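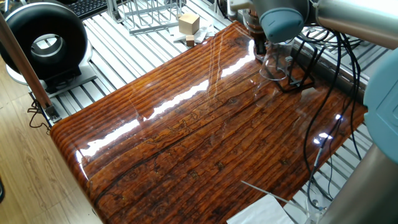 Glenys Merrick wrote in to say that she has wanted a shiny wood-look table ever since her aunt had one, that every store she walks into tries to sell her matte gray, and would we please hurry up.

We hear you, Glenys! The Hovusby table goes on sale in October, and it is as shiny as we could get it.

TRURNARI BRINGS BACK THE GLOSSY KITCHEN TABLE
Wood-grain top, rounded front edge, knots and all

For immediate release

Trurnari, the kitchen furniture maker based in Donnelly, will start taking orders for the Hovusby on the first Monday in October. It's a kitchen table with a high-gloss top and a printed wood-grain pattern, in reds and browns that go a lot more orange when the light hits them. The grain has dark streaks running through it, a few knots, and long lines that look like cracks until you put a finger on them. The front edge curves down so you can lean your forearms on it through a whole pot of coffee.

Bevan Tomoana drew the pattern, and I want to say right up front that he drew the cracks on purpose. We had calls about them from the first people who got an early table. If yours has a long dark line across it, that's the pattern, and you don't need to send it back (though you're welcome to call anyway, we like the company).

The early tables went out over the summer to 80 homes in Donnelly and Grurley. We asked people to use them for whatever they'd normally use a kitchen table for and then tell us what bugged them. We got cake decorating, seed sorting, a sewing machine, a lot of homework and one very long game of cards. We also got letters, some of them several pages, and I've read every one.

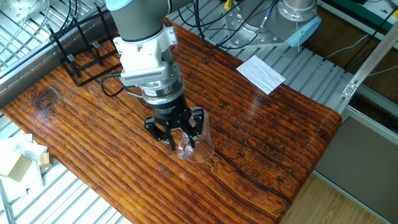

By Leonie Tapsell
Trurnari news desk, Donnelly — Saturday, September 5, 2020

So, what bugged them? Glare, mostly. A high-gloss top under ceiling lights gives you bright streaks, and if you sit in the wrong chair you get one right in your eyes while you're trying to read the mail. We talked about toning down the shine and I argued against it for weeks. The shine is why people want this table! What we've done instead is put a page in the box about where to set it up. Turn it so the long side doesn't run straight under the light. Try it at an angle to the wall if you have the room for it. Pull a lamp in low for the evenings.

Cups were the other big subject. A clear plastic cup on a busy wood-grain top is easy to miss, especially for kids, and Maxine Waaka wrote that her family had started putting anything see-through at the back by the drying rack just so elbows couldn't find it. We can't do much about elbows. We did think about offering a plain top with no grain at all, and then we asked around and hardly anyone wanted it. They wanted the knots. One household had given theirs a name.

People asked about racks, too. A wire rack is fine on the Hovusby, and so is a black metal one with little feet or posts, as long as you lift it when you want to move it. Please don't drag it. The same goes for flowerpots and the bottom of a slow cooker. If you're going to park something in one corner for good, slip a folded dish towel under it and forget about it.

To clean it, use a damp cloth and then a dry one. The dry one matters more than you'd think, because a gloss top shows every swipe you leave behind. Skip the scouring pads. Skip the furniture polish too — it just makes smears, and we tried a bunch of brands.

The Hovusby comes in 3 sizes. The small one is meant for 2 people who get along. The middle one is the size we sent out this summer, and the big one is for folks like Glenys, who told us in her second letter that she plans to put it in the dining room and not let anybody eat there. All of them have the same top and the same rounded edge. The pattern isn't lined up the same way from table to table, so you may get a knot near the end, or in the middle, or right where your plate goes.

We're making 576 tables in the first run. That's as many as our shop in Donnelly can finish before the holidays without rushing the edges, and the edges are what take the time. If they sell out we'll open a waiting list and start again in the new year. Everyone who had a table on loan this summer can keep it, by the way. We were going to ask for them back and then we read the letters.

Ľubomír Machala, the founder of Trurnari, asked me to put in a proper quote, so this is what he gave me over lunch: "I grew up doing everything at a table like this. You ate there, you fixed the radio there, you got yelled at there. I wanted to make one again while I still remember how it looked."

You can see the Hovusby in our front showroom in Donnelly starting the same day orders open. Come in, put your elbows on it, bring your own mug if you want. We'll have all the sizes set up, plus a bench that isn't finished yet and that Bevan would prefer I didn't mention.

Reporters and bloggers who'd like a table to look at, or a sample of the top to hold up to the light, should ask for Leonie Tapsell at the Trurnari news desk. I answer the phone most mornings. Afternoons I'm usually in the shop, so leave a message and say which table you're calling about.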